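Notebook, 13 July 2019

Came in for the quiet. Carrying on with the tracing work for the Kouris exchange case, using the ledger export Athina sent over in the week.

Starting point is the same as last time: the 1,551 deposit addresses the receivers gave us. Loaded them again from scratch into a clean database because the old one had Manolis's test rows mixed in and I did not trust my own deletes. Row count matches the receivers' sheet. Checksums on every address pass.

First job was to redo the clustering with the common-input rule only, no change-address guessing. Result: 854 of the deposit addresses fall into one cluster, the rest are scattered in small groups or alone. The February run put far more of them into the big cluster. I went through the difference by hand for an hour and it comes down to one mixing transaction that the old script treated as an ordinary spend. One bad join and everything on either side gets pulled in. Have added the transaction to the skip list and put a note next to it.

Ashok asked whether the big cluster is the hot wallet. I think so but would not put it in writing yet. What we have:

Spends go out in batches, weekdays and weekends alike, at fixed times of day.
Fees are all set by the same rule until the software upgrade, then all by a different rule.
Change comes back to a fresh address every time.

What we lack is a single withdrawal that a customer can show us from their side. Sofia has two account holders willing to send statements. Until one of those lines up with an output I am calling it "cluster A" in everything that leaves the room.

Then the Raduvau question. Montri's idea is that coins left Kouris, sat at Raduvau for a few days and came back as if from new customers. Pulled every path of three hops or fewer between cluster A and the Raduvau addresses we have tagged. Got 764 paths. Most are dust and can be dropped. Set a floor at the value Ashok used in the Hillmont report so the two can be compared, and that left 300. Of these I have read through the first page or so. Several do look like round trips, amounts nearly equal less the fee. Several others are plainly just people moving their own money. Timing alone will not separate them.

The tags for Raduvau are second-hand. They came from a forum scrape and I do not know who checked them. Need a source for each before any of this goes to Lurcombe, whose lawyers will ask that first.

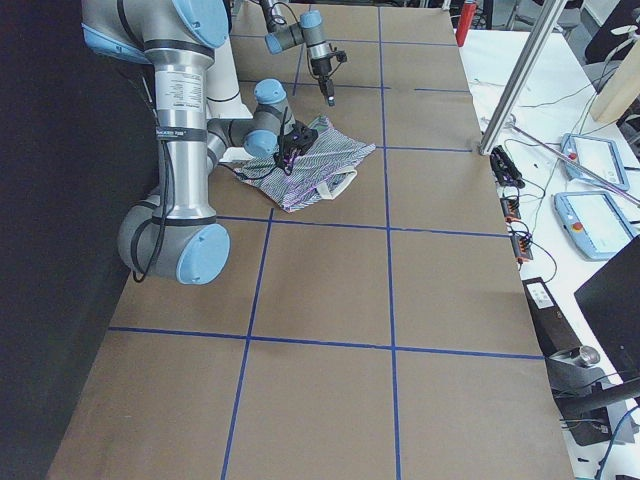 Last changed: 13 July 2019

Scripts: the path search took most of the afternoon because it reopens the database for every start address. Changed it to hold one connection and read the edges into memory. Same output on the small test set, compared line by line. Have not rerun the full set. Old version kept in the attic folder until I have.

One more bug. Times from the exchange ledger are local, times from the chain are UTC, and the export does not say so anywhere. I had been matching on the raw values. Anything in my earlier notes that says a ledger entry came "just before" a chain transaction should be checked again. Athina, if you used those notes for the timeline, please look at the entries either side of the clock change as well.

To do

Full rerun of the path search with the new script.
Source for every Raduvau tag, or drop it.
Ask Sofia for the statements in whatever form they come, scans are fine.
Ask Manolis to stop writing test rows to the shared copy.
Read the rest of the round-trip candidates with Montri, both of us marking separately and then comparing.

Backup done to the second disk, label changed.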